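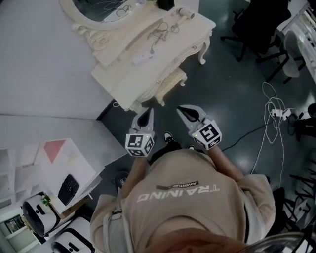

Chapter 7
Small Clubs and the Price of Promotion

Every amateur club wants to go up a division until it sees the bus bill. Brotach, a hurling club with one field and a leaky stand, won promotion in October and was playing away at Drirkov by spring, in front of 2,015 people and a goat.

The gate was split, the goat got in free, and Brotach still lost money on the day.

This chapter follows three clubs, Brotach, Calvo and Ralimier, through their first season at a higher level. We start with travel, the cost most often left out of the victory speech. Read the Calvo accounts before you try the exercises.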